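Feb 4, 2020

Glue tests for the Flundham chairs, second round. Do-yoon cut the new oak samples yesterday from the same board as the first lot. Mortises are a hair tighter this time. I planed the tenon cheeks by hand and left the shoulders alone.

Set A is hide glue, mixed fresh and strained. Set B is the liquid glue from the Amin tin. That tin was opened in May and has thickened, so I would not trust a poor result from it. Clamped both sets the same way and wiped the squeeze-out with a damp rag. Shop was colder than I like for hide glue. Warmed the A parts over the heater before assembly and still had to hurry. 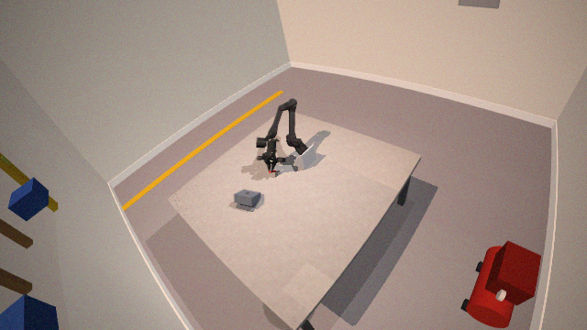 Arm and table, rendered view.

Joint A2 went in crooked. My fault, I reached for the wrong clamp and lost time. Knocked it apart, cleaned it with hot water and reglued. Mark it as a repair when we read the results and keep it out of the average.

Mirko wants the load taken to 200 lb on every joint before we look for creep. The old Undusstead stools let go at 101 on the worst leg, and those had gaps you could see light through. I would rather go up in small steps and write down where the first noise comes.

To do: leave the clamps on overnight. Ask Anport if they still sell the pearl glue in small bags. Sharpen the 1/2 inch chisel, it has a nick near the left corner. Do-yoon has the good square.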